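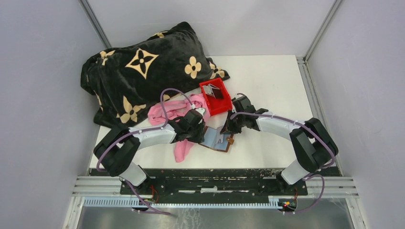

Altville should keep its coin-operated laundry open, and the town should pay part of the cost. The building on the corner has 19 washers, most of them older than the people who use them, and the owner wants to sell. Several neighbors have told me that laundry is a private matter and people should buy their own machines. I rent, and so does everyone else on my floor. Our leases forbid washers. A person in that spot can have a bare white tabletop at home, clear enough to lay a small bifold item open on, and still have no place to wash a bedspread.

The nearest other laundry is in Bulcombe, 27 minutes away by bus when the bus is on time. I made that trip twice in December with two bags. It took most of a morning each time. A parent with small children can't do it every week, and neither can someone who works nights.
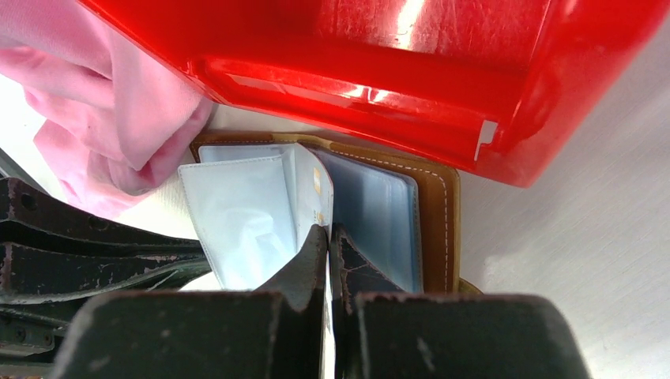

Would a pickup service do the job instead? It would for people who can pay, but the one that serves our area charges by the pound and has a minimum order, so a single person with one load pays for much more than one load.

The town already spends money on things fewer people use. We resurfaced the tennis courts last year, and I didn't object. I would only like the same thinking applied to clean sheets. The owner has said he would stay for a subsidy of 900 dollars a month. Split among the households in town, that is less than the price of one wash.

There is a fair argument on the other side. Once a town supports one business, others will ask. The council should answer by setting terms: posted prices, hours until at least 10 p.m., and a yearly look at the books. If the owner doesn't like the terms, the town can offer them to a buyer. 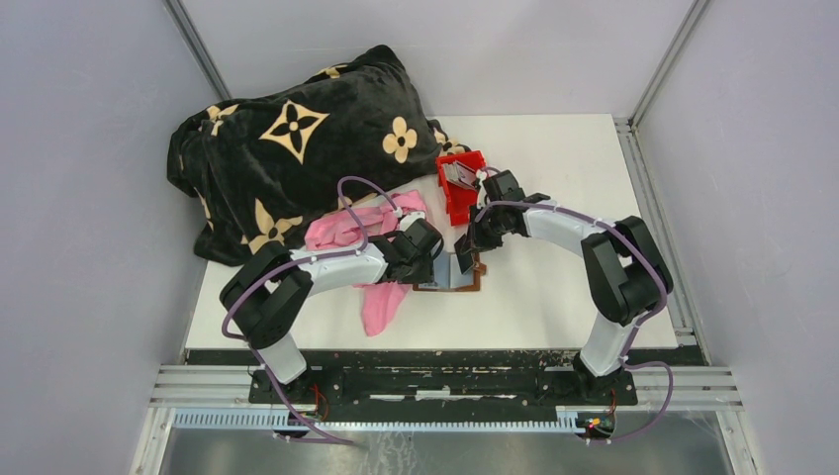

*A patterned blanket, black with cream-colored flowers.*

Big items are where the lack of a laundry shows first. Shirts can be done in a sink. Blankets can't, at least not well, and they take days to dry in an apartment. The council takes up the matter next month, and I plan to speak in favor.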